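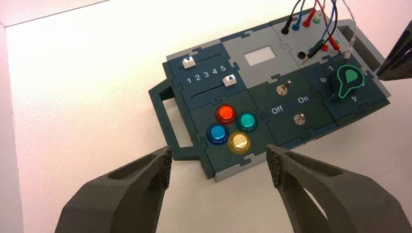
The task board on the bench, with the sliders, the buttons and all those banana plugs.

I've been asked to put together next year's equipment budget for our two arms, and I've been putting it off since November because every quote I open makes me grumpy.

The board isn't the problem. It's a fair test. Four push buttons are easy enough to aim at. Sliders are harder, the little metal toggles are harder again, and then you get to the plugs and test leads, where everybody's nice demo video seems to end. If a vendor wants to talk to me about dexterity, I'd like to see it done on the leads.

What bothers me is the stuff sold around it. Zaltico quoted us for replacement fingers at $329 a pair, and they recommend keeping 3 pairs on the shelf. Per arm. I asked what the wear life was and got a brochure. We can print fingers for the cost of filament and an afternoon, and if they come out a bit rough I can live with that. Maybe theirs grip better. I asked for a loaner pair to find out and I'm still waiting.

Then there's the Trikurar support plan, which renews every 2 years whether or not you've called them. We've called them almost never. I went back through my email to see what we got for it and found some firmware notes and an invitation to a webinar.

Madudwood at least put a price on their site, so I'll give them credit for that. Their wrist camera mount looks fine on paper. It also needs their cable, and the cable needs their power box, and by the time you've added freight it costs more than I paid for my first car. I wrote to Châu as well, the small shop that made our last brackets, and had a plain one-page answer back before lunch. No colour brochure.

So here's the draft as it stands. Spare leads and plugs, yes. A second board, yes, so one can be apart on the bench while the other gets used. Filament, yes. Support plan, no, unless someone can show me what it covers. Fingers, not until I've had a pair in my hands for a week.

I've also left a line for "integration," which is what the last three invoices called the work we ended up doing ourselves. I don't know what to put beside it yet.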